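How do I get a burnt-on smell out of kitchen sponges and plastic trays?

Posted by Enikő Pálfi in Home & Kitchen

We moved into a rental in May and I can't get rid of a sour, slightly smoky smell around the sink. I've narrowed it down to the sponge and the plastic trays we drain things on. The sponge is a few weeks old. I rinse it after each use and leave it by the faucet. The trays go in with the regular dishes and look clean, but if I put my nose to them the smell is there.

So far I've tried:
dish soap and hot water
lemon juice, left on for an hour
a Wunby deodorizing tablet in the drain

The lemon helped for a day. The tap water is hard here, the test strip said 247 ppm, and I don't know if that matters. I don't have a dishwasher. Is this something I can fix or should I throw it all out and start over?

dullside_lam
3 replies on this topic

Throw the sponge out. A few weeks is too long for one that gets used every day. I change mine every Sunday or so and keep the old one for the floor.

The trays are a different problem. Plastic holds on to grease, and the grease holds on to the smell. Dish soap takes off what is loose and leaves a thin film, more so with hard water. What works for me is baking soda made into a paste with a little water. Rub it over the whole tray, including the underside and the corners, and leave it for an hour. Rinse with warm water. Then wipe it down with white vinegar and rinse again. Don't mix the two in one go, they cancel each other out and you end up with salty water.

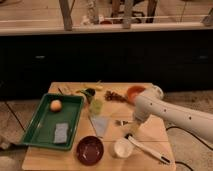 If the smell is still there after that, do a soak. Fill the sink with warm water, add 500 ml of white vinegar, and leave the trays under for the evening. Anything with deep knife marks probably won't come clean, and I would replace it.

Dry them standing up. Stacked trays stay damp in between, and that brings the smell back even when you washed them properly. Same for the new sponge. Squeeze it out hard and stand it on its edge where air can get to it. Mine sits in a wire holder that cost next to nothing.

wunbyfan37

just microwave the sponge for a minute, has to be soaking wet or it can catch fire. not if it has a metal scrubber on it. never had a problem

Andura Kitchen Swap

I would check the drain before buying anything. We had the same complaint in our last apartment and blamed the dishcloths for months. The smell was coming from the overflow hole in the sink, where gunk had built up. I cleaned it with an old bottle brush and hot soapy water and it was gone the next morning.

Easy way to tell: take the sponge and one tray out to another room overnight, with the door closed. If the sink area still smells in the morning, it's the plumbing. Look at the trap too if you can reach it. Put a bucket under it first. In a rental you may want to ask the landlord before you unscrew anything.

Microwaving knocks the smell down for a bit but on an old sponge it comes right back.

Enikő Pálfi

Thanks. New sponge is in and I did the paste on both trays. One is fine now, the older one still smells a little so it's going in the vinegar tonight. I'll try the overnight test after that.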